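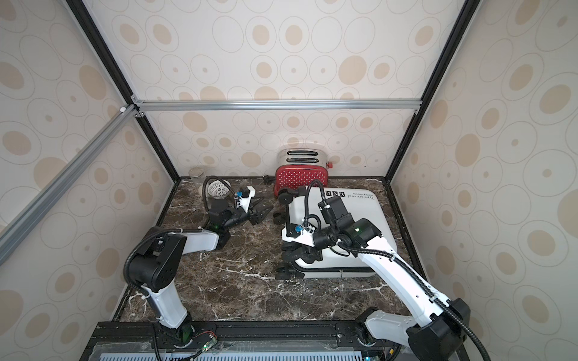

Vulia is a method for training two-armed robots to handle large objects that neither gripper can lift or turn alone. It was developed at the Antoniadis laboratory in Cerurdale and is usually described as a form of imitation learning: a person steers both arms through a task many times, and a single network is then trained to produce the motions of both arms from camera views. Its authors present it as a general answer to bulky objects. The evidence published so far supports a narrower claim.

Background

Most work on tabletop manipulation uses items that fit between two fingers. Luggage, bins and boxes do not, and have to be tipped, dragged or braced against something. Earlier systems often gave each arm its own controller and passed messages between them. Vulia drops the messages. The network predicts a short run of joint positions for both arms at once, on the assumption that coordination will be picked up from the demonstrations.

Training data

The main training set contains 1388 demonstrations, of which 596 involve hard-shell suitcases. The rest cover storage bins, cushions and small kitchen appliances. A later release raised the total to 2842, but most of the added material repeats tasks already in the set, with the objects moved a short distance. Whether this counts as more variety is disputed. Views come from a fixed camera over the workspace and from small cameras at the wrists. 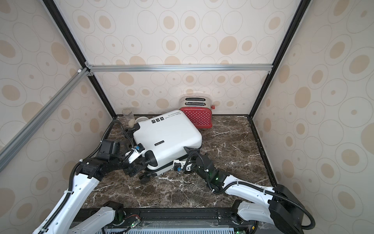
Reported results

The figure most often quoted is a success rate of 87 percent on suitcase reorientation. It comes from the laboratory's own trials, scored by the same people who collected the demonstrations. A trial was counted as a success if the case ended within a set angle of the target, and the robot was allowed to let go and try again until time ran out. The original report does not say how many successes needed a second grasp. Damage to other objects on the counter was not scored at all.

A group at Clerden tried to repeat the result with its own arms and the released network. It reported that the policy usually reached the case and made contact but often stalled once the load shifted. The Antoniadis laboratory blamed differences in gripper friction and camera placement. That may be right, though a method sold as general would be expected to put up with some of both.

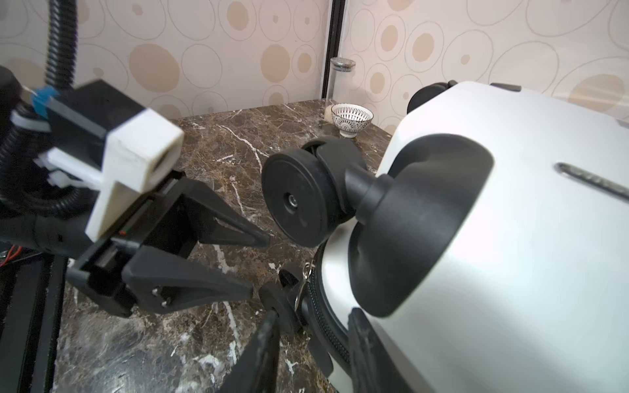 Does Vulia measure how hard the grippers are pushing?

The published version does not. It works from camera views and joint positions, so contact force has to be guessed from how the arms and the object move.

Criticism

The lack of force sensing is the most common complaint. Critics also note that the comparison system in the original report was trained on fewer demonstrations, which makes it hard to say how much of the gain comes from the joint network and how much from extra data. A matched comparison was promised in the notes to the second release and has not appeared.

Related methods

Two-arm imitation learning with separate policies; leader-follower control; planning with contact models.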